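Gripper keeps dropping bowls - club project help?

Posted by vumthorpe_kit
I'm in a student robotics club and our project is sorting dishes - plates in one pile, bowls in another. We collect demos with a hand-held gripper, then train on those. We've got 102 demos so far. Plates go okay, but on bowls it closes too early and just bumps the rim. Do we need way more data or are we doing something dumb? Demo day is in April.

Refilwe Le Roux
We had the same trouble in our class last year! More data helped a bit, but what really fixed it was going slower. I was whipping through each pick so I could go eat, and the jaws were half shut before I got to the dish. Try waiting a beat over the rim, then close. Also mix up where things sit. Ours was trained on one bare table and it panicked the first time it met a tablecloth. I moved to a cluttered desk with plates and bowls close together, and did about 800 demos there over a couple of months. 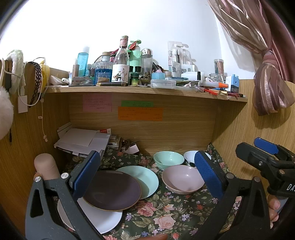
Oh, and check your pads. Ours had gone slick and I blamed the code for 2 weeks - wipe them down before anything else.

Zenell
just get more data. we had 3000

vumthorpe_kit
Okay, I watched our clips back and I'm definitely closing early. Redoing the bowls tonight, thanks!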